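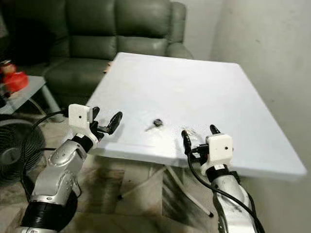
Right, gripper thread, as threatened last week. I've had the Plesis fingers on both arms long enough to have opinions, and the Kotian pair turned up on Tuesday, so I've been swapping back and forth like someone who can't decide on a coat. The job is keys. One key with a dark head, flat on a white table, picked up and handed over to the other side. You'd think that was nothing. Those curved black fingers are lovely on anything with a bit of height to it, and a key has no height at all.

For anyone new: two arms, one head camera, me, and a table that folds up when people come for dinner. I do small household stuff. Keys, wrappers, socks, pegs, the lid off a jar of olives if I'm feeling brave. I don't do boxes, everyone does boxes.

So, Plesis first. What I like: they open wide, they close quickly, and the housing is a nice simple cube, so you can work out where the fingertips are going to be without a lot of swearing. I measured the opening at 90 mm, tip to tip, with the callipers my dad gave me. Plenty for a mug.

What I don't like: the tips. They curve in, which is great for cupping a ball or an orange, and it means the bit that touches the table first is a sort of rounded nose. Come straight down over a key and both noses land, the fingers close, and the key just gets shuffled along. It doesn't go up. It goes for a walk.

You can cheat by tilting the wrist. If I come in at a slant so one finger goes down flat beside the blade and the other sweeps in to meet it, I get a pinch on the head of the key most of the time. Then it hangs blade down and spins a bit, and the handover is a lottery. I dropped it on my foot twice on Wednesday (slippers, thankfully).

Kotian next! Straight fingers, thinner at the end, with a little step on the inside like the edge of a fingernail. I'd wanted to try these for ages. They slid under the key head on the very first go and I did shout. The neighbours are used to it by now.

But they only open about half as far, so the mug is off the menu, and so is a tin of tomatoes. And they feel much stiffer. If I get the height wrong by a whisker, the Plesis ones sort of forgive me, while the Kotian ones push back into the table and the arm throws a fault and sits there sulking until I clear it.

Table height, then. I know, I know. I've said before that I'd get a proper bench. A folding table has give in it, and it also has a slightly different idea of level every time I put it up. I re-teach the height every morning with the left arm: touch down gently at four spots, take the lowest, add a smidge. Takes five minutes and it saves me a day of faults.

Somebody is going to ask why I don't use force sensing for that. I do, on the wrist, and it's fine for "I've hit something". It's not fine for "I am just barely kissing the surface", which is what a key wants. By the time the wrist has noticed, the fingertip has already been leaning on the table for a while.

Second object: clear plastic. A scrap of crinkly see-through stuff on a white surface, which is about the meanest thing you can put in front of a camera. I look at the picture and I can find it by the shine. The depth camera looks at it and sees table. Or, on a bad day, sees a small hole going down through the table to Australia.

Tried three things for that. One, turn the big light off, so there's less glare coming off the top. That helped the colour image and did nothing for depth. Two, give up on depth altogether for that object and use the table height from the morning touch-down. MUCH better, embarrassingly so. Three, a dark cloth under it. Works a treat and feels like cheating, so I'm not counting it.

Grippers on plastic: this is where Plesis wins, and it isn't close. The rounded tips close over the crinkle and squash it into a little tent, and then there's something to hold. The Kotian tips are so tidy that they slip under the edge, and the plastic springs away like it's been insulted. I've fished it out from behind the sofa more often than I'd like.

So one pair is good at keys and bad at wrappers, and the other is the reverse. Of course they are. I've got two arms though! There's nothing to say they have to match. I spent Thursday evening with Kotian on the left and Plesis on the right and it was the best session I've had in months.

Mixed set-up notes, in case you want to try it. The two pairs have different lengths, so each arm needs its own tool offset, and you must, MUST change both when you swap back. I forgot once. The right arm went for a key with total confidence and stopped well above it, pinching thin air. It looked very pleased with itself.

The handover is easier with mismatched fingers than with matching ones, and I didn't expect that. Kotian lifts the key by the head and holds it dead still. Plesis comes in wide and slow and closes round whatever's sticking out. With two thin pairs they kept clashing at the tips. With two curved pairs the first one covered up all the bits the second one needed.

I should be fair about speed. I'm slow. I run the arms at a crawl when they're near each other, partly because I'm driving them by hand most of the time and partly because I like my arms (both sorts) in one piece. If you're running a fast cycle in a factory, none of this is for you and I'm amazed you're still reading.

Cables. Oh, cables. There's one from the back of each gripper housing that drapes down beside the arm, and I've left them loose on purpose. I did try clipping them tight along the forearm and the wrist ran out of slack halfway through a turn. You get that lovely moment where everything stops and you can hear a connector thinking about its life. Loose loop, then check it doesn't snag on the table edge. Good enough.

Question from Renata Kozłowski, who's been doing similar things with cutlery: do the fingertips mark the table? Plesis, no. Kotian, yes, tiny dark scuffs if you drag them. They wipe off with washing-up liquid. She's had worse luck with forks on her bare wooden top and is now using an old tray. Very sensible, I might steal that.

Another one from my messages: "what camera are you on?" The head camera is the same one as in my winter posts, sat up high, looking down between the arms. I like it there. I get both grippers and the whole working patch in one view. The catch is that a gripper going in for a pick covers up the very thing it's picking, at the exact second I want to see it.

I had a wrist camera on loan from a chap in Dornham for a fortnight, and for keys it's brilliant. You can see the gap under the head of the key, which from up top is just a dark smudge. For plastic it made no odds. It's also one more cable on an arm that has quite enough of those. I've given it back and I do miss it a bit.

Controllers, quickly, as I promised someone. I've been driving with the hand controllers and also with the little foot pedal for open and close. The pedal is much better for grippers than I'd thought. My thumb used to twitch on the trigger just as I was lining up, and then the fingers would shut early. My foot doesn't twitch. My foot is very calm.

Downside of the pedal: two grippers, two pedals, and in socks you can't tell which is which. I stuck a bit of sandpaper on the left one. Works nicely and has ruined two pairs of socks.

Wear and tear. The Plesis pair have done 3,000 closes by the counter in the software. The pads are shiny at the ends but still grip, and there's no wobble in the joints that I can feel. Kotian have done hardly anything yet, so ask me again in May. One of their screws did work loose on day one. I've put a dab of threadlock on it and it's behaved since.

Price, because you'll ask. I'm not posting numbers, as I got mine second-hand off a lab clear-out in Pludau and it wouldn't be a fair guide. The Kotian ones were dearer. For keys, coins and cards I'd say worth it. For general tidying-up sort of tasks I'd save the money and learn to tilt your wrist.

If I could only keep one pair? Plesis, I think. I can get a curved finger to do a bad job of a key, and I can't get a thin finger to do any sort of job on a mug. But I keep looking at the mixed set-up and thinking why would I choose.

Things I still want to try: a strip of grippy tape on just one Plesis fingertip, longer fingers with a flat nose (I've got someone's drawing to print), and keys on a ring, which I've been putting off as it'll be a nightmare. Three keys and a bottle opener, all flopping about. Send biscuits.

Oh, and a small plea. If anyone has got a clean grip on a key that's lying right up against a wall or a raised edge, please tell me how. Mine ends with the outside finger having nowhere to go and me getting up to move the key by hand.

Okay, kettle's on. Tape test tomorrow if the printer behaves, and I'll stick the tool offsets for both pairs in a reply under this one later tonight, once I've checked I haven't got left and right muddled up again.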